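Watville shop keeps its block-sorting cell honest with a simulated twin

WATVILLE – When the people at Rarkik want to know why their block-handling cell has started to put things down a little crooked, the first place they go is a desk by the window, where Sem Brouwer has a simulated copy of the whole cell open on two screens and usually a cup of tea going cold beside them. The real machine is on the other side of a glass door. It gets its turn later in the morning, once everyone has agreed what is worth taking a wrench to.

This has been the routine since January, when the small Watville company took on the job of looking after a pick-and-place cell that handles lettered wooden cubes for Evance, a maker of spelling and counting sets for young children. The work sounds simple enough when you say it fast. A gripper with two fingers takes a cube, carries it over to a flat square board, and sets it down where it is told. Then it does it again, and again, and again, for as long as the shift runs, and the people who look after it worry about things most of us would never think to worry about, such as the last few hairs' breadth of travel in a fingertip.

"It's a very patient machine, and you have to be patient back," said Liesbeth De Graaf, who leads the service side at Rarkik. "If you rush the setup, you pay for it all week."

The trouble this time was a sideways push. Operators had noticed that a cube would come down on the board in the right place and then get a small nudge as the gripper let go, so that the next one to arrive beside it was a touch closer than it should have been. Over a run of 200 placements, 23 of them had to be straightened by hand. That may not sound like a disaster (and De Graaf was cheerful enough about it), but a cell that needs a person standing over it is a cell that is costing somebody a person, and Evance had asked very politely whether something could be done before the busy season.
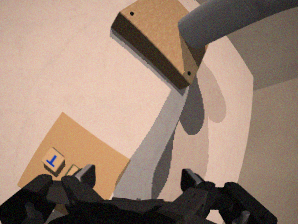

Brouwer's habit is to start with the fingers and work backward up the arm. He checks that the two of them are square to each other, that they meet where the software believes they meet, and that they open by the same amount on either side. On the real gripper that means feeler gauges and a good lamp. In the simulation it means typing in the measurements he has just taken and watching whether the copy begins to misbehave in the same way as the original – and when it does, he says, there is a small guilty pleasure in it, like hearing a car finally make the noise while the mechanic is listening.

The copy did misbehave, on the second morning. With the left finger set to open a hair later than the right, the simulated cubes took exactly the kind of shove the operators had been describing. Brouwer called De Graaf over, and De Graaf called Ross Dalgleish in from the workshop, and the three of them ran it several more times mostly for the satisfaction of it.

Dalgleish then had the gripper off the arm before lunch. He found a worn bushing on the slide behind the left finger, along with a fair amount of fine wood dust that had worked its way in past the seal. He cleaned out both sides, fitted new bushings to the pair so that they would wear at the same rate from here on, and put a thin smear of dry lubricant on the slides. Grease, he explained, would only have made a paste of the dust. The mounting bolts went back in a cross pattern, a little at a time, and then once more around with the torque wrench.

"You can do the whole job in under an hour if the bolts behave," Dalgleish said, wiping his hands. "They did not behave." One of them had to be drilled out, and that took up a good part of the afternoon and most of the shop's supply of conversation.

With the hardware sound again, the next step was to go over the camera view and the placing positions, and that brought the team back to the desk by the window. The cell is controlled by a program the company calls Ghorbani, which was written in-house and is spoken of around the building as though it were an elderly relation. Ghorbani has to know where the board lies, how far it is turned, and where each cube sits on it, and after any work on the gripper all of those figures are checked from the beginning.

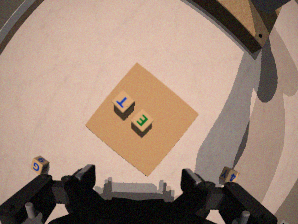 Nosipho Cele looks after that part of the setup, and she is the one who decides on the test layouts. She likes the awkward ones. A board lying neatly square to the arm will flatter almost any calibration, in her view, and so she prefers to see it turned to a diamond, with the blue T and the green E set nearly corner to corner on its upper left side and a couple more cubes left out on the floor beyond it, down near the fingers. A tight pair like that asks a fair question of the gripper, she said, for there is very little room beside either cube for a fingertip to come in, and any leftover error in the opening will show itself as a bump against the neighbor.

She is fond of shadows, too, and keeps them switched on in the simulated cell even though the program would run faster without them. The arm throws a shadow over its own work as it moves, in the shop as well as on the screen, and a vision setup that has only been tried in even light can be badly surprised by a dark patch creeping over the floor. Earlier in the spring she had spent the better part of a week on a fault of that kind, in which the software kept pulling its estimate of a cube's edge toward the shaded side. The cure was a change to the exposure and one short line in the settings file, and she has kept the notes pinned up by her monitor ever since in case it should come back.

Once Cele was happy with the copy, the same layouts were set out by hand on the real board and the cell was started at a quarter of its normal speed. Gijs Boersma, who came over from Evance to watch, stood at the guard rail with his arms folded for the first several rounds and then, by his own account, began to enjoy himself. The speed was brought up in steps over the rest of the day, with a pause at each one to look over the fingertips and listen to the slides.

The full test followed the next morning, with another 200 placements. This time 196 went down clean with no help from anyone. Of those that did not, De Graaf said, all came from one cube with a chipped corner, and Boersma took it home in his coat pocket for his daughter.

"I was expecting a list of new parts as long as my arm," Boersma said. "What I got was two bushings and a very thorough talk about dust."

The talk about dust seems to have done some good. Evance has agreed to brush the cubes off before they reach the cell, using a small station at the end of the sanding line, and the operators will now wipe down the fingers at the start of every shift and write it in the log. Rarkik, for its part, has moved the gripper inspection from every 12 weeks to every 8, at least until everyone has seen how the new bushings are getting along. Brouwer will feed the measurements from each inspection into his copy of the cell, so that the one on the screen grows old along with the one behind the glass, and he hopes that a finger going slow will be noticed there before anyone on the line has to straighten a cube.

There is also some talk of building a second cell, for the sets with numbers, though De Graaf would say only that the floor space has been measured. Dalgleish has asked for better bolts.

The cell went back to full shifts this week. Evance operators who would like to see how the simulated version works are welcome to stop by the Watville shop in the mornings, when Brouwer is generally in by eight.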